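Notes from the Mending Table

Well, we are into April and I still haven't put the winter curtains away, so if you have been feeling behind with things you are in good company. Thank you to everybody who wrote in after the last newsletter. I had meant to answer each of you separately and got as far as the letter F, so the rest of you will have to make do with a wave from here until I catch up.

The subject this time is linen, and old linen in particular, because so many of you have been asking what to do with the stuff that comes down to us in boxes. Tablecloths mostly, and pillowcases with somebody else's initials on them, and those long roller towels that never fit on anything in a modern kitchen. Struan Tosh brought in a whole trunk of it from his aunt's house at Tretcombe, and we spent a very happy afternoon spreading it over every chair we had. There were napkins still pinned together in the dozen with a laundry ticket on them, and a bolster case so long that it took two of us to fold it.

The first thing I would say is please don't boil it. I know your grandmother did, and so did mine, but she was boiling new cloth that had years of wear ahead of it, and what you have in your box may have been sitting folded along the same crease since before you were born. Those creases are where it goes. A long cool soak in the bath is much kinder, laid on an old sheet so that you can lift the whole lot out together without pulling. Change the water when it turns the colour of tea, and it will, and then change it again. I gave one of Struan's tablecloths four baths over two days and was rather proud of the state of the last one.

Once it is clean, hold it up to the window before you do anything else. You will see the thin places far better with the light behind them than you ever will on the table, and you can mark round each one with a loop of coloured tacking thread. Then you can decide whether it's a darn or a patch. My own rule is that anything smaller than a ten pence piece gets darned and anything bigger gets patched, though I have broken it often enough when I was fond of the cloth (and once when I simply couldn't find the scissors).

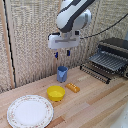

Sorcha Galbraith wrote to say that she has stopped patching altogether and now cuts the worn middle out of a sheet and joins the two outside edges, the way her mother called sides to middle. She says the seam down the centre bothered her for a week and then she forgot it was there, and that she has saved six sheets this way and turned the leftovers into drawstring bags for onions. She also thinks I am wrong about the ten pence piece and that it ought to be a two pence piece, which is at least a bit more generous.

I have no quarrel with that at all, and I did try sides to middle on an old double of ours. It came out as something nearer a single and a half, but it is lovely and smooth at the edges and I've been using it on the spare bed. If you do try it, use a flat seam and press it well, and hem the new outside edges before you do anything cleverer.

For thread, I still like to draw a few strands from the hem allowance or the waste end of the cloth itself if there is any to spare. It has aged alongside the rest of it and will match in a way that nothing off a reel quite does. Failing that, a fine linen thread run through a bit of beeswax will do nicely. Katherine Henao uses a plain cotton and says she can't tell the difference after the second wash, and her darns are a good deal neater than mine, so do take whichever advice suits your cupboard.

Storing it is the part we all get wrong. Roll it if you possibly can, on a cardboard tube with some tissue round it, and if you must fold it then get it out a couple of times a year and fold it along different lines. Keep it off bare wood. Don't starch anything you are putting away, however nice it looks, as the silverfish are very partial to it.

A few odds and ends before I go. The spring swap is in the hall at Lennox as usual, and we have 60 places, so send me your name if you'd like one. There is a small parcel of undyed linen offcuts to share out, first come first served, and please bring your own bag. Ilari Ikonen has offered to show anyone who is interested how to do a drawn thread hem, starting at half past two, and you will want your reading glasses for that one. Somebody left a very good pair of embroidery scissors behind last time. They are in my kitchen drawer with a label on.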